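Sell It Loose
Opinion by Radoslava Rusnák

I live alone, and the supermarket in Redthorpe will not sell me one carrot. It sells a bag, and by the end of the week half the bag goes soft. I have been throwing away other people's idea of a portion since 2019. 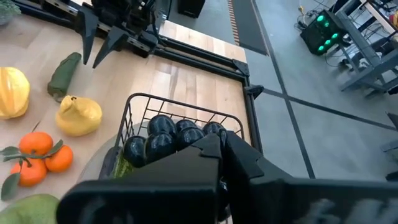

What the market got right

Vutstead market had loose crates until it closed in February. You took two pears, paid for two pears and went home. 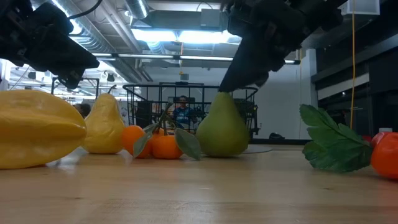 Pears, mandarins and a starfruit.

Shops say bags are quicker at the till and keep bruising down. Both may be true. But the cost has only been moved - from their bin to mine. My neighbour Abílio Louro gives his spare veg to whoever answers the door, and even he can't shift it all.

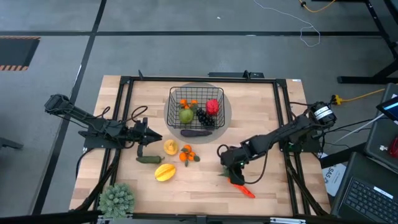 Carrot, with its top on.

I don't want a ban on bags. Families need them. I want a scale and a stack of paper bags next to the packed stuff, at the same price per kilo. The Bravach shop on Aranda Road tried it with onions and still does it. If a shop that small can find room for a scale, the big one by the station can too.

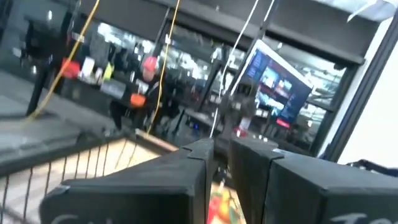 Redthorpe Review, Issue 200, page 6

Letters on this subject are welcome, up to a page in length.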